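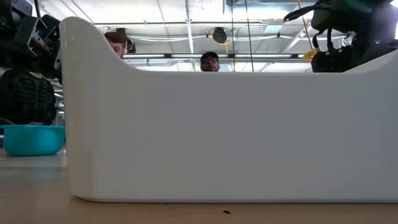 Serving and sorting tray, white gloss, with teal bowl (bowl sold separately).

Mutora Tray, white
Supplier: McAlister. Stocked at Flalton and online through Tradedia.

One-piece plastic tray for kitchen and worktop use. The long rim runs nearly level and the end rises into a tall curved lip. Outer walls are plain and take adhesive labels. The bottom edge is rounded, with no sharp corner at the base to trap crumbs.

Overall length: 39 cm
Pack size: 2
Finish: gloss
Care: hand wash, mild detergent. Do not use scouring pads – the gloss will dull.

Used with
Nesting measuring cups, multicoloured. The cups stack one inside another with the yellow cup on top, and can be lifted by the handle.

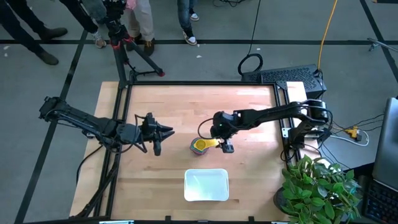
Small bin, white, rectangular, open top, translucent walls. Suits dry goods and loose utensils. No lid is available for this size.

Teal bowl, plastic, slightly flared rim. Order separately.

Delivery
Trays ship flat in cartons of 110 packs for trade accounts; single packs go by parcel post. The December price list still applies to both. Trade queries to Gitau Mbwambo at the Flalton counter.

Page revised 17th April.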